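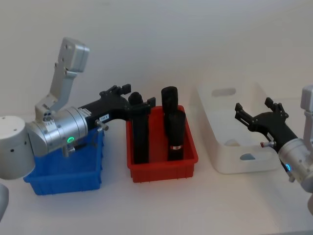 From: Butkienė
To: allotments list
Date: February 16, 2024
Subject: Re: Seed swap in April

> Could we please have fewer courgettes this year? I took
> six packets home last time and my family has still not
> forgiven me. Also, is the hall booked?

The hall is booked, 3 till dusk. As for courgettes, I can ask, but people who grow them are not easily reached by reason.
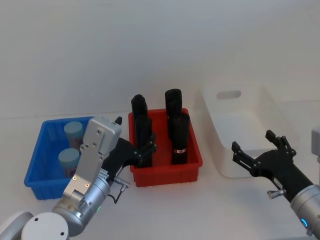 Last year we had 187 packets on the tables and more than 100 were either courgettes or marked "beans?". Please write the variety and the year on yours. "Nice ones" is not a variety.

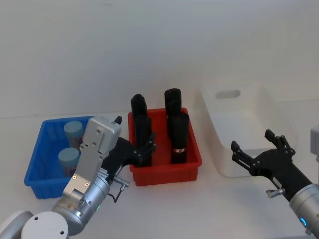 I shall bring my Brandano tomatoes, which sulked all summer and then gave me six fruit in a week. Anyone who wants them is welcome to the disappointment. Leeks would be very gratefully received.

Butkienė
Plot 3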